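Simulation Task Rules: Frequently Asked Questions

Applies to all two-arm tabletop tasks submitted to the Carnader task library. Last revised in September. If your question isn't answered, read the page again, then write to the library desk.

On this page: General / Scene setup / Contact and damage / Logging / Review and appeals

GENERAL

Who has to follow these rules?

Anyone who submits a task, a policy or a set of recorded runs to the library. That includes teams at Plitus and Follbridge who were here before the rules were, and who have mentioned it.

It's only a simulation. Why are there rules at all?

Because people download a run, see a high success rate and plan their next three months around it. A simulated arm can't pinch anyone's finger, but it can waste a surprising amount of a grown adult's time. The rules exist so that a number from one team means the same as a number from another.

Is this a safety standard?

No. Passing review here says nothing about whether your robot is fit to stand near a person. If you plan to move a policy to hardware, you need a proper risk assessment for the real cell, done by someone qualified to do it. Please stop attaching our review letter to things.

Do I need to submit both arms if my task only uses one?

Yes, if the task is listed as two-arm. The idle arm stays in the scene, with its collision shapes on, parked where it can be hit. Deleting it makes planning much easier, as several of you have discovered.

SCENE SETUP

How tidy should the table be?

Less tidy than you would like. The approved Le Roux room has loose objects on the tabletop that have nothing to do with most tasks, and they stay there. A screwdriver between the start pose and the goal is a condition of the test. Submissions with a bare table go in the practice section, where they can be admired but not ranked.

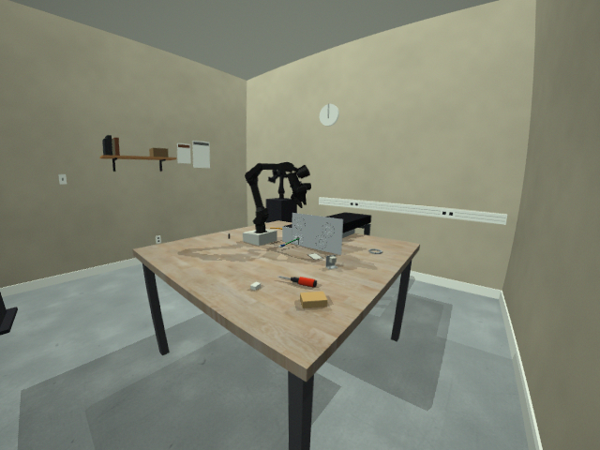 Loose items may be shifted between runs by the scene randomizer and by nothing else. Don't nudge them by hand. If the randomizer drops something in a place that makes the task impossible, log the run as void and keep the file. You are allowed 2 void runs per batch. Teams that need more should look at their randomizer settings before they look for sympathy.

Can I remove the wall clock, the shelf and so on to speed up rendering?

Not for ranked runs. Policies that use cameras learn all kinds of things from the background, and we want them to have the same chance to learn the wrong ones. For debugging, strip out whatever you want.

Can I change the lighting?

Within the range given in the scene file. Shadows have to stay on. We know they cost you frame rate. We also know what happened in the shadowless trial, when every vision policy in the building looked brilliant until Wednesday.

What about friction and mass?

Leave the defaults alone unless your task sheet says otherwise. If it does, state the values in the first section of the sheet, in plain numbers. "Tuned for realism" will be sent back. So will "slightly increased."

CONTACT AND DAMAGE

What counts as contact?

Any overlap or touch between a gripper and an object, for any length of time, as reported by the physics engine. Your opinion of how gentle it was can go in the notes field.

May a gripper press on an object instead of grasping it?

Yes, if the task sheet names pressing as an allowed action and gives a force limit. The limit applies to the peak force, and we check the peak. An average is a lovely way to hide one terrible moment.

May both arms work at the same time?

They may, and for ranked runs we would like them to. The arms must keep the clearance set in the task sheet at every time step, measured between the closest points of the links. Wrist center to wrist center is a popular way of measuring it and is wrong. The closest points are usually somewhere around an elbow you weren't thinking about. 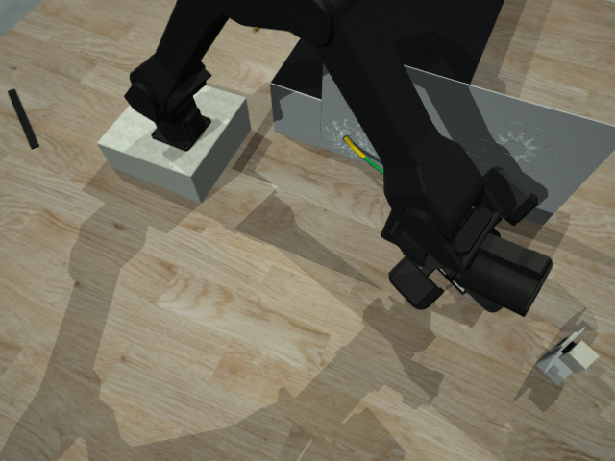 If the clearance is broken, the run fails, even when the arms never touch and the task gets finished. This is the rule we receive the most mail about. Hardware has cables, covers and a little slop in every joint, and a plan that relies on a hair's width of open air is going to meet all of them.

What if an arm hits the table?

The run fails and stops at that time step. Don't let it carry on to see if it recovers, charming as that can be to watch. If you are studying recovery, there is a separate track for it with its own limits.

Can I turn off collisions between the gripper and the object it is holding?

No. You may simplify the collision shape, and you must say so. We compare simplified shapes with the visual ones, and a finger that is thinner in the physics than it is on screen will be noticed – eventually, and at the least convenient time for you.

LOGGING

How many runs make a batch?

A ranked batch is 300 runs with fixed seeds, which are issued to you. Please use the ones you were given. A batch of handpicked seeds has a certain look to it.

What do I have to record for each run?

Seed, simulator version, scene file version, joint positions and commands for both arms, contact forces, camera streams if your policy uses them, and the reason the run ended. "Ended" is not a reason.

Do I have to include failures?

Yes, all of them. A batch with no failed runs is allowed, but it goes to a second reviewer, who is a suspicious person by training.

Do videos count as evidence?

They count as illustration. Send them if you have them. Scoring is done from the state log, and a video without a log will be watched once and filed under entertainment.

How long are submissions kept?

The full log stays for 44 weeks after review. After that we keep the scores and the task sheet. Keep your own copy of anything you would be sad to lose.

REVIEW AND APPEALS

Who reviews a submission?

Someone from a different team, who reruns a sample of 33 seeds on our machine. If the outcomes don't match yours, we first check versions, which settles most cases and embarrasses everybody equally.

My results changed after a simulator update. Do I need to resubmit?

If you want to stay in the current ranking, yes. Old scores remain visible, marked with the version they came from. They may not be quoted next to new ones without saying so.

Can I appeal?

Within the review window, in writing, with the run number and the time step you are disputing. Appeals that begin with "on our machine" are read in the order received, like the rest.

Can the rules be changed?

They can, and your suggestions are welcome. Send the exact wording you want replaced and the wording you want in its place. Rule changes take effect with the next scene release and are never applied to batches already in review, no matter how clearly they would have helped.

Related pages: Task sheet template / Approved scenes / Recovery track / Known simulator bugs (long)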